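Toy library: deposits or no deposits?
Serley Parents and Playgroups board > Running a group

marlpit_lane
September 23, 2022
We run a toy library out of the hall at Serley and have 65 families signed up. At the moment it's a flat yearly fee and nothing else. We spent far too much on replacements last year and a few of us want to bring in a deposit per loan. Has anyone done this, and did you lose members over it?

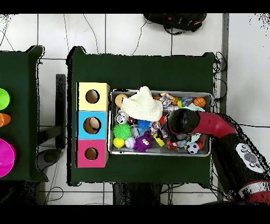
Boxes with round holes, and a tray of toys next to them.

tworoundsoftoast
We tried it at Rerlow and dropped it by February. Handling the cash was a pain, and the families who left were the ones we set the thing up for. Would not do it again.

oldgoat
Disagree with the above. We've had deposits for years at Galang and our returns are very good. You keep it small and waive it for anyone who asks, no questions. Our stock is valued at 2670 pounds and I wouldn't lend that out on trust.
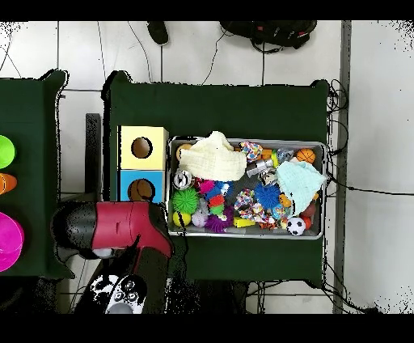
tworoundsoftoast
Waiving it for anyone who asks sounds fine, but people don't ask. They just stop coming. What worked better for us was changing what we lend. Something like that yellow and blue piece with the round holes is easy to check back in at a glance. A jigsaw isn't. We stopped lending anything over a certain number of pieces and the losses dropped on their own.

marlpit_lane
That's useful. Most of our missing items are small parts, so it may be the stock and not the people. How do you log the loose things?
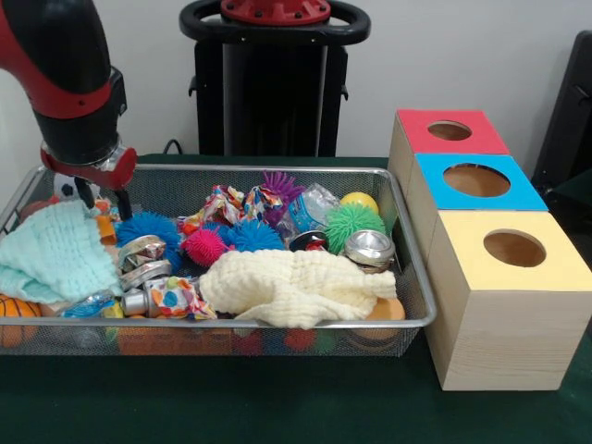
Soft toys, balls, fabrics and cans all in together.

oldgoat
We don't log them singly. A basket goes out as one item with one number and comes back as one item. If a ball is missing we shrug. Deposits are only for the ride-ons and the train set.

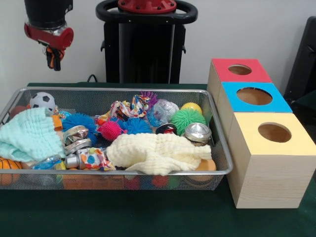

The other thing is late returns, which cost us more bother than breakages ever did. A text two days before the due date sorted most of it.

tworoundsoftoast
I could live with deposits on ride-ons only.

marlpit_lane
So could I. I'll put that to the others, and ask who wants to do the texts.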